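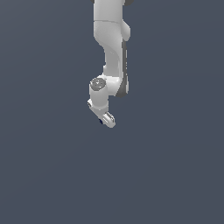 Wattimena College Staff Union
Campus Safety Meeting, Minutes
November

The chair, Erlinda Ignacio, called the meeting to order at 4:10 p.m. in the Brureck Hall lounge. Minutes of the last meeting were approved with one spelling correction.

1. Door locks
Facilities reported that 128 of the 170 classroom doors now lock from the inside. The rest are in Porkik Hall, where the old frames have to be replaced first. Members asked for a list of the rooms still waiting. Facilities will post it by Monday. 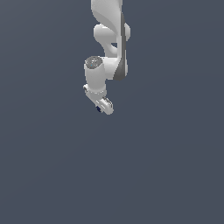 2. Text alerts
The Joltside test alert went out during evening classes. Several adjunct instructors did not receive it. IT said adjuncts are left off the list when their contracts renew and must be added again by hand. Motion to ask the college to enroll all teaching staff automatically. Seconded. Passed, 2 opposed.

3. Lockdown training
Campus police offered six sessions next term, each an hour long. There was discussion of whether attendance should be required. Some members want part-time staff paid for the hour. The chair will raise pay with Human Resources before the union takes a position. 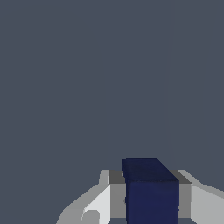
4. Parking lot lights
Two lights are out behind Brureck Hall. A work order is in. The escort service runs until 11 p.m. and the phone number will be added to the staff handbook.

5. Other business
Request for a first aid kit on each floor of Porkik Hall. Held over to next meeting.

Adjourned 5:25 p.m.

Search minutes Go
Last updated: November
Wattimena College Staff Union | Contact us | Copyright | Back to top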